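Ticket 49 – Gripper stops short of counter items in sim
Opened by: Chun-yin Pan
Status: closed, then reopened, then closed with less confidence
Last edited: 28 July 2024

Symptom. In the kitchen sim, the right arm goes for something on the counter, slows down politely, and stops 2 inches before it gets there. The log says "grasp complete." The log is an optimist. The left arm, working over the dining table, has no such problem.

Setup. Home build, one desktop under the workbench in the garage, running the Luson planner with the Mösli kitchen scene. The real arms are still in pieces on the shelf waiting for Nanport couplers, so all of this is sim only. View is from the robot's head.

Tried first: restarting. Then restarting in a different order. Then turning the planner's step limit up from 200 to 3000, which gave the arm far more time to stop in the wrong place.

Tried second: swapping the target. Tomato, cucumber, the skinny bottle. Same gap each time, same direction. At least it's fair.

Tried third: new gripper model. I was sure of this one. I had already written the forum post blaming the people who made the old one. Put the old one back, deleted the post.

Tried fourth: parking the right arm upright and running the left arm alone over the table. Fine. So the base position is good and the head view is good, and whatever is wrong lives on the right side.

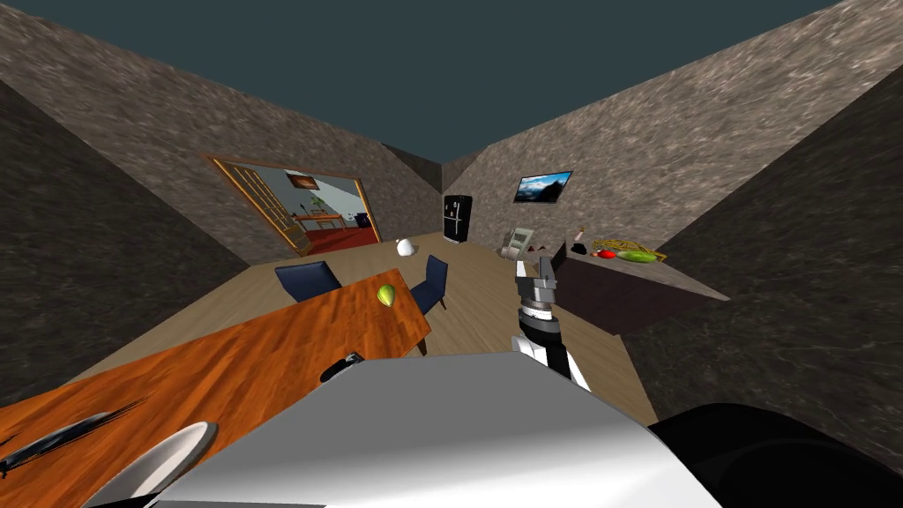
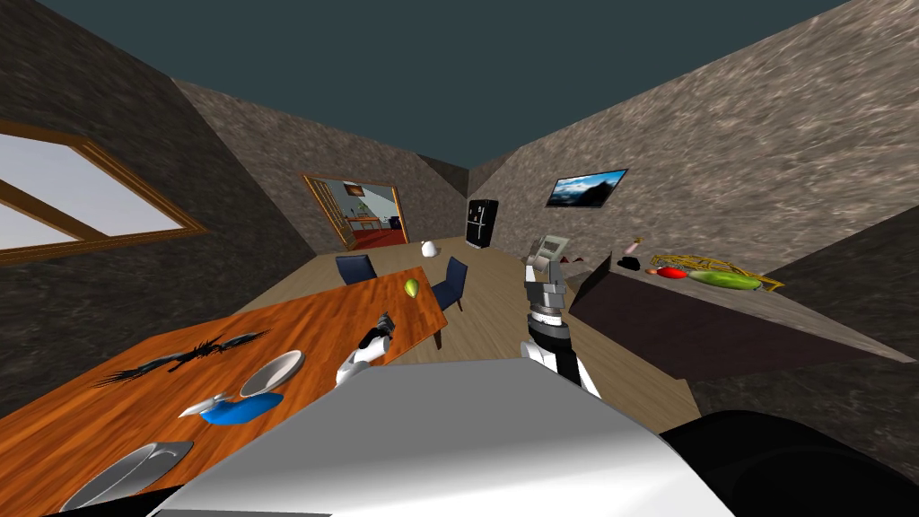
Counter to the right and table to the left in both views; the left arm is over the table in the second.

Cause. Efua Eshun asked whether I had ever measured the right forearm in the model against the drawing. I said of course. Then I went and measured it. When I rebuilt the wrist I added the length of the adapter plate to the forearm, and the wrist file already had the plate in it. The planner believed it had a longer arm than the one being drawn, so it stopped early and congratulated itself.

Fix. Took the extra plate out of the forearm file, cleared the cached arm model, reloaded. The cache matters. I skipped it the first time, saw no change, and spent almost an evening doubting arithmetic.

Reopened when the cucumber rolled off the counter during a grasp. Separate problem: friction on the fingertips was set to zero. Changed it. The cucumber now stays put.

Still to do: make "grasp complete" check that something has been grasped.

Comments (4)

brelport_fan
Had the same thing on my Brelport arm, except mine overshot and went through the counter. Check the sign on your offset too.

Efua Eshun
For the record, the answer to my question was "of course" with a lot of confidence behind it.

Chun-yin Pan
Noted. Sign is fine, I checked. With a ruler on the drawing this time.

mothbench
Where is the cache folder? Mine doesn't seem to clear from the menu.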